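Robot cell drops hard drive caddy partway out, then protective stop

Asked in: Small automation and benchtop cells
Tags: gripper, protective stop, disassembly, slip, e-waste
Viewed 742 times

We run a two-arm bench cell that strips old desktop towers for parts recovery. One arm takes the drives, the other does the light stuff on the board side. The table is ribbed aluminium, the tower lies on its side with the panel off, and there's a grey plastic fixture on the left for locating it. The cell controller is a Voltley and the drive step was written by the person who had my job before me, so I've inherited it with very few notes.

The trouble is in the step where the 3.5-inch drive comes out in its blue plastic caddy. The gripper closes on the caddy, lifts, and at some point in the lift it loses it. The caddy stays jammed in the case and the arm carries on up with nothing in the fingers. The program doesn't notice. It goes to the drop-off position, opens, comes back for the next step, and on the way back down the fingers run into the drive. Then we get a protective stop and somebody has to go in.

Out of the last 600 towers we've had this 23 times. It was much rarer before September. I know that's not a huge rate but every one of them costs us a reset, and on Sunday one of them bent a finger link.

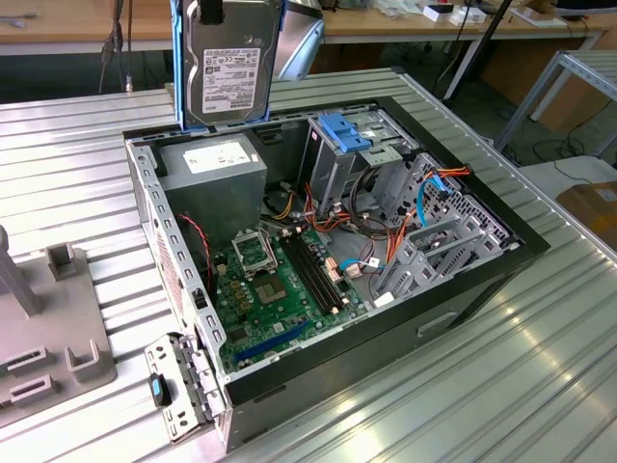 Vol. 8, No. 17

The drive stands up partly out of the case like that and the label is usually fine, so the drives themselves seem to survive. It's the gripper I'm worried about, and whoever has to put their hand in there.

What I've tried so far:

Turned the grip force up two steps. Fewer slips for a day, then back to the same. I also found white stress marks on a couple of the caddies so I put it back down.

Cleaned the finger pads with isopropyl. No change that I could see.

Slowed the lift to half speed. It still slips, it just takes longer to do it.

Re-taught the grasp point. Better on one model of tower, worse on another. We mostly see Gistton cases but there are a few others mixed in and the caddies aren't all the same.

Two questions. Is there a sensible way to make the program know it has lost the part? And what is the right way to clear a half-out drive after a protective stop? At the moment people hit reset, jog the arm up and pull the drive by hand, and I'm not comfortable with it.

– Sum-yee Cheung

3 answers

Answer 1 (accepted)
Cillian Dolan

I'll take the second question first as it's the one that can hurt somebody.

A protective stop is not a lockout. On most of these arms the drives are still powered, the brakes may or may not be on, and the program is sitting there waiting for a person at the pendant to press continue. If one person has a hand in the case and another person clears the message, the arm moves. With two arms it's worse, as people watch the one that faulted and forget the other. I'd write it down as a procedure and tape it to the bench:

1. Leave the message on the screen. Write down the fault code and which arm.
2. Look at whether the fingers are loaded against the part. If they are, stay out of the pinch area, including while you open them.
3. In manual mode at reduced speed, with the enabling switch held, back the arm straight off the way it came. Don't swing it sideways. A caddy that is half out will lever against the cage.
4. Park both arms clear of the case, then take power off both and lock it. The person who is going to reach in holds the key.
5. Squeeze the caddy by hand and draw it out square. Check the rails for a cable caught behind it.
6. Put the tower aside. Don't send it back through the cell from the middle of the program. Start the next tower from the top.

Step 6 gets skipped the most. If you resume from the middle, the program still believes the drive bay is empty.

If your risk assessment or the arm's manual says something stricter, follow that instead.

On detecting the loss: your gripper almost certainly reports its finger position after a close. Teach it the width when it's holding a caddy, and set a window either side. Check it three times – right after the close, again once the caddy should be clear of the cage, and again before the drop-off. If the width is outside the window at any check, stop, don't open, don't go on to the next step. Ours is an older Agarwal gripper and reading the width takes almost no time. Do keep in mind that fingers can stall on a wire and report a width that looks right, so the second check matters more than the first.

I would also stop the arm from coming back down over the bay unless the drop-off check passed. That alone would have saved your finger link.
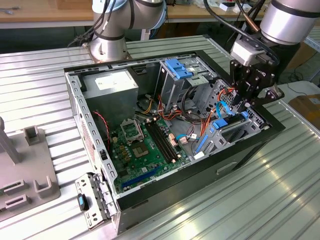

Page last changed: September, 4:17 pm

Now the slip itself. Changing force, speed and grasp point one after another and getting small changes each time sounds to me like the caddy isn't free when you lift. Those blue caddies have clips on the sides, and if one side hasn't let go, the lift turns into a twist and the pads walk off the plastic. More force just hides it for a while. Try a short push toward the case first, to take the load off the clips, then squeeze, then lift. If your arm can do force control, lift with a limit set and let it stop and report when it goes over.

Also check the tower is seated in the fixture the same way each time. A ribbed table lets a case sit with one edge in a groove and you wouldn't notice a few millimetres by eye. The fingers would.

Replace the bent link. Don't straighten it.

Answer 2
Posted without a name

Had the same on a Cimano gripper. It was the pads. They looked clean but had gone hard and shiny. New pads and it went away. Isopropyl probably won't help if the rubber is old. I'd do that before any programming.

Answer 3
Posted without a name

Why not just get a person to pull the drives before the tower goes in the cell? Takes a few seconds each. Use the arms for something else.

Comments on Answer 1

Sum-yee Cheung: Thanks. The width check is in and it has caught two so far, both at the second check. One of them had the clip on the far side still latched, so I think you're right about the twist. I've stopped the mid-program resume as well. The pads are on order too, they're older than I thought.

Cillian Dolan: Good. When you change the pads, re-teach the width window. New rubber is thicker and you'll get false stops all morning otherwise.

Sum-yee Cheung: Will do. Is there a way to tell a latched clip before lifting? I'd like to skip those towers altogether.

Cillian Dolan: Not from the width. You could do a small test pull, a couple of millimetres, and look at the force. I haven't tried it on caddies like yours so start with a low limit.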